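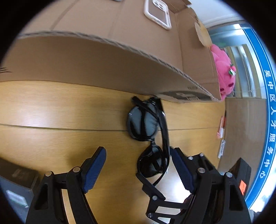

The owner of the Grunix bookshop in Sestdale does not believe that people who join reading challenges read more books. They read thinner ones, she told me, and by September they are reading novellas and the kind of poetry with a lot of white on the page.

I had gone to ask her about the shop's long novel group, which has been working its way through one book a year since it began. I went in doubtful. I have belonged to four book clubs and left all of them, twice over the same Victorian novel, and I have come to think that most groups of this kind exist so that people can talk about their kitchens with a paperback on their knee.

"Some do," she said. "Ours did, the first winter. I stopped bringing food."

The current book is "Surora," a family saga in 52 chapters, one for each week of the year, about a salt merchant's household in a port town called Bañez. It was first published in parts and then forgotten, and the reissue the group is using runs to 1736 pages in two volumes. The jacket calls it a lost masterpiece. I asked whether she agreed with that.

"No. I think it's a good book with a bad book inside it. There's a lawsuit that starts in chapter 11 and I could not tell you today who is suing or what they want. I've read it twice."

Then why choose it? She took a while over this. People trust a bookseller who picks something uneven, she said, and then withdrew the remark because she thought it sounded like sales talk, which it did. Her second try was better. The middle daughter in the novel, the one who keeps the accounts, is "the only person in a book that size I have ever wanted to hear more from," and the chapters where she goes over the ledgers with her uncle are worth the slog. I have read those chapters now and I agree about the daughter. I'm less sure about the uncle, who talks like a sermon.

My main doubt was about the pace. A chapter a week sounds sensible until you remember that readers aren't made that way. If a chapter ends with somebody at the door, I am going to find out who it is. I said so, and she admitted that half the group reads ahead and pretends otherwise. "You can hear it. They go very quiet when somebody guesses wrong."

There were 13 people at the start of this one. She wouldn't tell me how many are left, only that it was enough to fill the back table, and that she had seen that table filled by fewer than you'd think. I asked if the ones who dropped out had wasted their money. The two volumes aren't cheap.

"They own the book," she said. "It'll be there. I've had a customer come back after years to argue with me about an ending."

I pointed out that a bookseller would say that. She laughed and said a bookseller would say a lot of things, and that if it was only money she wanted she would be running a group on thrillers, with a new one every month.

On the translation we disagreed outright. She thinks it is plain and gets out of the way. I think it is flat - the jokes at the wedding dinner land like items on a receipt - and I suspect the translator was as tired as I was by the end of the first volume. She told me to try reading the dinner aloud. I did, that night, and it was a little funnier. Only a little.

Before I left I asked what comes next, and whether she would consider something under 500 pages. She already had the new one behind the counter, and it was in three volumes.

I bought the first.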